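Category: Student Projects / Home and Interior

Posted in January by the Plonon House student group

Small Room, Big Window: Report on Our Finishing Work

Our task was to prepare one small room for use after the builders left. The room is inside the Plonon house, which our course uses for practical work. We had 27 hours for planning and work together, and a budget of 79 pounds, from which we bought cleaning cloths, filler and one roller blind from Kodel.

In the first stage we looked at all surfaces and wrote down what was missing. The walls were already white and we decided to leave them so. In a small room a white surface gives back much light, and a second colour would need more paint than we could pay for.

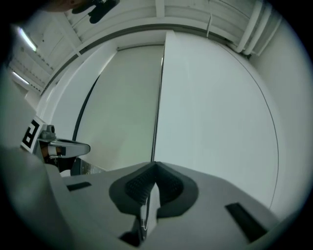
Fig. 1. White interior with a tall white panel.

The second stage was the window. It has a dark charcoal frame and a deep white sill, and outside there are green leaves very near to the glass. Our group discussed a long time if a blind is necessary at all. Finally we chose an off-white one, so that it does not fight with the walls. The fitting instructions from Mikari, which we borrowed from another group, were for a different model, and we lost 2 hours with this mistake.

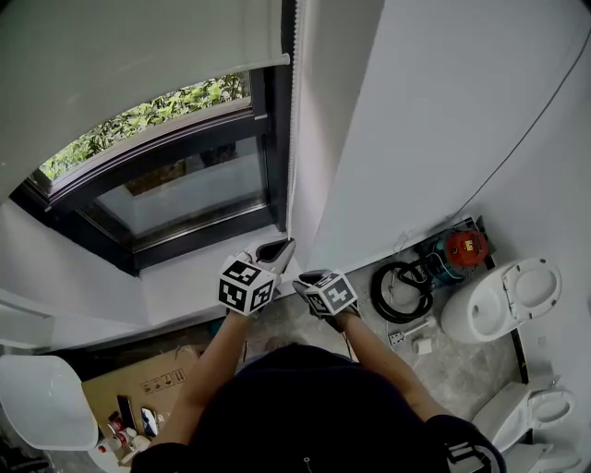 How should a roller blind be measured for a window with a deep recess?
Measure the width inside the recess at the top, the middle and the bottom, and use the smallest number.

The floor tiles still have dusty patches. We recommend to wash them last, when all work on the walls is done.

Comments

McIntyre group: We had the same trouble with the instructions. Which filler did you take?

tilefan6: Wash the floor two times, the first water only moves the dust.

Reader from Kodel street: Nice report, please add the final costs.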